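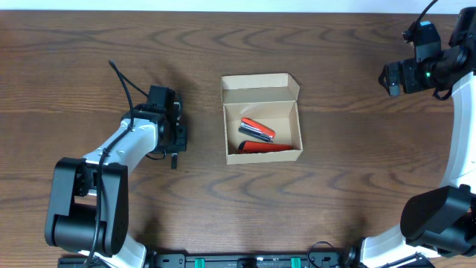

Reltus press office, Janport
18th January

Reltus will move the packing of small office goods at its Janport site to two-arm robot benches, starting with the returns and repack line. The first bench is in use on trial orders. A further 8 will be fitted by June, supplied and maintained by Coppens.

Each bench carries two arms, one on either side of the packing position. Staplers and other hand tools are packed in plain cardboard cartons with a folding lid. The arms handle light items only; heavier goods stay with the existing manual line.

The returns and repack line employs 14 people. None of these posts will be cut. Ten hours of paid training are given to each packer before they take over a bench, covering restarts, gripper changes and fault logging. Packers will then check finished cartons, clear stoppages and deal with items the arms cannot pick - mainly damaged returns and loose parts.

Shift lengths and pay grades are unchanged. Job rotation, at present once a day, will move to every two hours, as checking work calls for more sustained attention than packing by hand.

Trial orders are limited to 80 cartons per shift. The limit will be reviewed before the same layout is considered for the Dredorlow warehouse.

Last updated: 18.20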